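Notebook - arm project, student team
April 20, 2023

Picked up with the pick-and-place task where Joyce left it. Goal is still bottle into basket, then basket contents back out to the table.
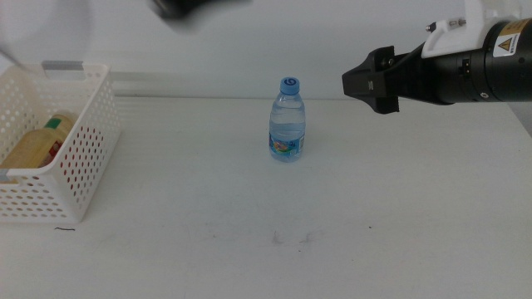

Joyce Urio reworked the approach so the gripper comes in from the side and stays low. The old top-down approach kept landing on the cap, and there isn't much to hold up there. Closing speed is set to 40 percent. Left it alone for now.

Clear plastic is still a problem for the detector. It finds the label fine and loses the upper half of the bottle, so the box it draws is too short and the grasp point ends up low. Reinhold Lammers wants to train on more bottle images before we touch anything else. We have 580 labeled from October but most of those are cans. I'd try a fixed offset above the label first - it's a quick change and we can throw it out later.

Basket: planner treats it as a solid block. Fine for putting things in, no good for taking them out. Needs walls and an open top in the model. Joyce has the measurements in her Zalura folder.

Also had 2 stops on the wrist joint limit, both on the return move. Logs are saved under the date. Haven't read them yet.

To do
- offset test (me)
- basket model (Joyce)
- bottle images, mixed backgrounds (Reinhold)
- ask Bumham team if they want to share the bench before the demo
- table position needs marking with tape, it has been bumped again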